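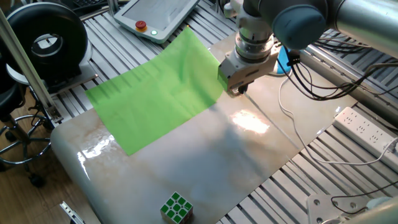 Cluvden Long Take: Collector's Disc

I've sold action movies out of my shop for years and I still get giddy when one like this comes in! Pascal Ruppert made it for next to nothing, 114 minutes, with a stairwell fight that just keeps going and going (I've watched it more times than I should admit). It barely has a plot. A courier, a debt, a very long night in Plusemberg, and I love it for that.

You get 2 discs, the movie plus Ruppert's commentary, and a 56-page booklet with his fight sketches. Szulc did the new transfer and the night stuff looks so much better than my old copy, which was basically mud. The Dastico pressing is limited to 2000 and plays in any region.

English subtitles are on disc one only. Orders open Jul 16, 2024, one per customer please, and I pack them all myself so give me a few days!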